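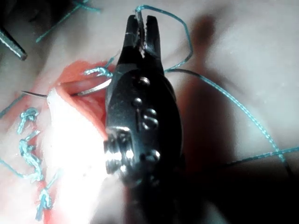 Suture practice group, minutes, Saturday

Present: Weronika Szewczyk (chair), members from Orholm and Pumville. Start 10 a.m.

1. Pads. Orholm wants to keep buying the Mustberg tissue pads. Szewczyk doubted that anybody learns much about real skin from them. Orholm said residents like them. Szewczyk asked if liking them was the test. No answer recorded.

2. Thread. Teal was said to be easier to see against the pale pad. Pumville unconvinced; no one had compared it with black. Left open.

3. Practice hours. Proposal to go from 2 sessions a month to 8. The chair asked who would show up for the other six. Put off to October.

4. Scoring. The new sheet gives 8 points for neat spacing and none for closing the deep layer. Pumville called this backwards. Orholm to redo the sheet.

Closed 11:15.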